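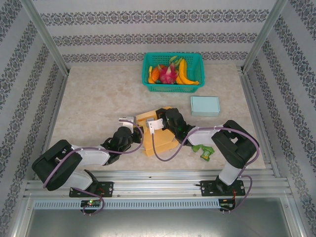 Thread: Prirnorley (spoilers after reply 2)

reelmoth
Feb 6, 2021
Second watch last night and I loved it even more! The ferry sequence — wow. Easily Orkis's best score too. 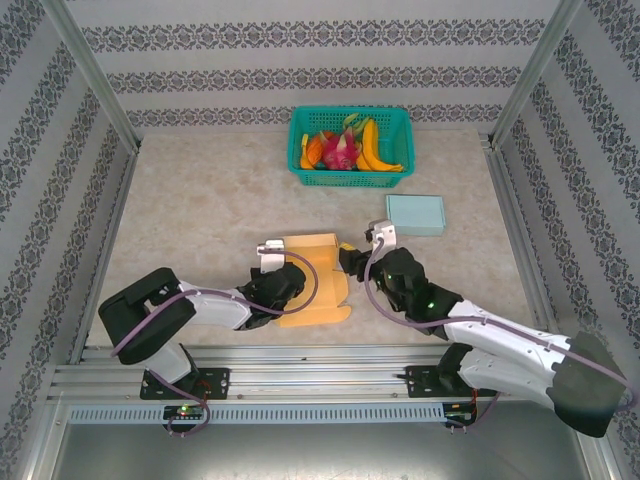
Which cut is on the disc?
The long one, with the October prologue put back in.

dunlin864
Sorry, the prologue kills it for me. Seven minutes of fog before anyone speaks. Jeltance was so much tighter!

reelmoth
But the fog is the best part! It sets up the brother,

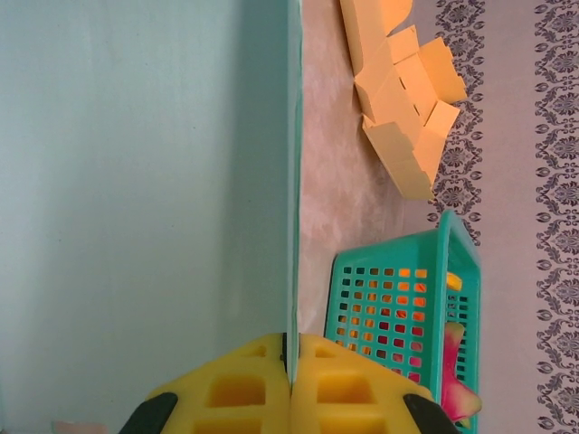
and when the lighthouse goes dark later you feel it right away. Try it with the sound up.

dunlin864
Fine, one more go, but I still say Jeltance.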